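How to Get Coffee Smell Out of a Travel Tumbler

Every travel tumbler reaches the day when you pour in plain water and it tastes like a bus station. You rinse it. You rinse it again, with feeling. The water now tastes like a bus station with a lemon in it. Time for the full treatment, which takes one evening and costs less than the latte that started the trouble.

What you need: baking soda, white vinegar, a bottle brush with a bendy neck, a toothpick and water from the kettle. I use store-brand everything. My brush is from the hardware shop in Clolimthorpe and has outlived two kettles.

Step 1. Take the lid apart. All of it. If there's a rubber ring, ease it out with the blunt end of a spoon and prepare yourself emotionally. Most of the smell lives under that ring, along with a brown paste I have decided not to research. Soak the lid parts in a bowl of warm water with a good squirt of dish soap.

Step 2. Put two tablespoons of baking soda in the cup and fill it with hot water, stopping an inch short of the top. Leave the lid off. A sealed cup of hot fizzing liquid is a science fair project, and you live there.

Step 3. Wait 60 minutes. Overnight is better if the cup has spent a July weekend in the car. 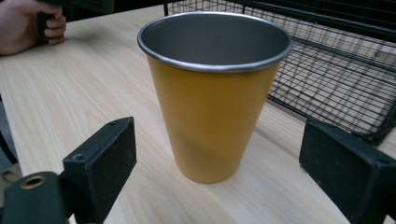

A tall, tapered cup like this one calls for a long brush.

Step 4. Scrub the inside, paying attention to the bottom corner where the wall meets the base. Skip steel wool. It scratches, and coffee moves into scratches like a cousin between jobs.

Step 5. Empty it, rinse, and pour in equal parts vinegar and warm water. Give that 15 minutes. Don't mix the vinegar with the baking soda in one go, whatever the internet says. You get a lovely volcano and slightly salty water.

Step 6. Go around the grooves of the lid with the toothpick, rinse the parts and stand everything on a rack to dry overnight. Put the ring back only when it's bone dry.

Painted cups should be washed by hand unless the maker says otherwise. I put my old Kevier through the dishwasher every Sunday for a year and it came out looking like a peeled egg.

If it still smells, the ring is done for. Order a new one and check the size before you pay. I have three spares that fit nothing.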